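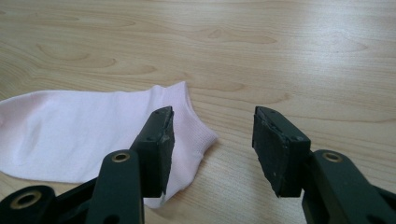
What you get for the money

The Oner is a hand-held gripper kit from Bindevano, sold in pairs. You hold one in each hand, do a job with them in place of your fingers, and the recording is used to teach a robot arm the same job. I bought a pair in the spring with my own money. The price was 815 euros with postage, and for that you get two grippers, two cameras with mounts, a charging lead, a bag of spare screws and a licence for the recording software that lasts a year.

There is a cheaper set at 600 with one gripper. I would not bother with it if you want to do anything with cloth. Most cloth jobs want two hands, and buying the second gripper later costs more than the difference.

Putting it together took me most of an evening. The instructions are a folded sheet with drawings and hardly any words. The pivots have brass eyelets in them and these went in without trouble, but the screws that hold the finger blocks are small, and I dropped two on the carpet and only found one. Use a tray.

Socks

I had read a few reviews before I bought, and they all used cups and wooden blocks. A cup is easy. It stays the same shape and it is where you left it. I wanted to know how the thing managed with laundry, so I have been doing socks, one at a time, on an ordinary table: pick it up by the cuff, turn it, lay it flat, fold it.

The cuff is the best place to take hold. Ribbed knit gives the pads something to bite on. The foot of an ankle sock is thinner and slides, and if you come in too high above the table the fingers close on nothing. You have to bring the tips right down to the surface, further than feels natural, and then squeeze slowly. I had it after nine or so goes. My sister picked it up much faster than I did, so it may just be me.

Colour matters less than I thought it would for the person doing the work, but it does matter on the recording. White socks on a pale table under a ceiling light are hard to make out when you play the clip back, mainly where the shine is. Pink is a bit better. I have now moved the lamp, and I would suggest sorting out your lighting before you record anything you mean to keep.

The pads

My main complaint is the pads. They grip well when new. After that they wear, and they wear quickly — first the top edge chips, then the face starts to come apart in strips. Mine look a good deal older than they are. Loose fibres hang off them, and I have had a fibre catch on the knit and drag a sock along when I meant to let go of it.

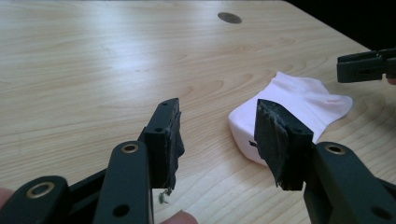
Khrystyna-Mariia Shevchuk wrote to me after my first post on the Oner to say that hers went the same way, and that she now cuts her own pads from a sheet of rubber sold for lining drawers. She gets them to last about twice as long, though she finds they hold thin cotton less firmly and she has to squeeze harder. She also told me to scrape off every bit of the old glue first, or the new pad sits crooked and the tips no longer meet.

I have ordered a sheet and will try it. Bindevano do sell replacements, but a set for both grippers is 70 euros, and I think that is too much for something you will need several times a year. When I asked, their support desk said a tougher pad was planned for December. They answered within a day and were polite, so no complaints there.

Other small things

The grip is shaped for a larger hand than mine. After half an hour my thumb aches and I stop.

The two grippers knock into each other when you work close together, for instance when both are on the same sock. You learn to bring one in from the side and keep it low.

The software loses the last clip if you unplug the lead before it has finished saving. There is no warning. Wait for the light to go out.

The carry case from Ranorwood that the shop offers at the checkout is too shallow with the cameras fitted. I sent mine back and use a shoe box.

Would I buy it again? Yes, in the pair, and I would put a pack of pads in the same order to save on postage. If you only want to pick up hard objects, the Maksymiv set does that for less and is lighter to hold. I borrowed one for a weekend and it was fine with blocks and hopeless with anything soft.

Towels next, once the rubber sheet comes.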